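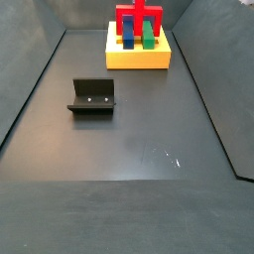 Club de Juegos de Madera Portela – Sección de rompecabezas

Galería de junio: el rompecabezas de bloques

En esta página reunimos fotografías de una pieza que gusta mucho a los miembros de nuestra sección. Es un rompecabezas de madera de pocos bloques y de colores muy vivos, que en el club llamamos «Grondari». Lleva en nuestro catálogo el número 127. Los textos los escribe Babar Kiani, y pido disculpas si alguna palabra no es la más exacta.

Foto 1. El rompecabezas montado. La base es amarilla, ancha y con una ranura poco profunda en la parte de arriba. El bloque azul y el bloque verde están de pie sobre ella, uno al lado del otro, con un pequeño espacio entre los dos. La pieza roja los rodea como una puerta. A mí me gusta mirar los colores así, sobre un suelo gris, porque el amarillo parece más claro.

Foto 2. La pieza roja, vista de cerca. Tiene un poste grueso en el centro y un brazo a cada lado, y cada brazo termina en una pata corta. Entre las patas y el poste quedan dos huecos abiertos. Muchos principiantes piensan primero en una letra «m» – yo pienso más en un tenedor muy corto.

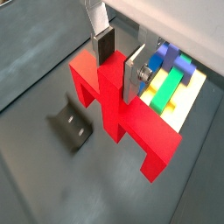 Para quien quiere probarlo

La pieza 127 se puede pedir en la sala de Dirkgate durante todo el mes. Rogamos devolverla con todos los bloques y guardarla en su caja. El préstamo es de 2 semanas.

Galerías recientes
Cubos y nudos de la colección Boven
Rompecabezas con ranura: números 40 a 42
Tarde de puertas abiertas en Dirkgate
Cómo cuidar la madera pintada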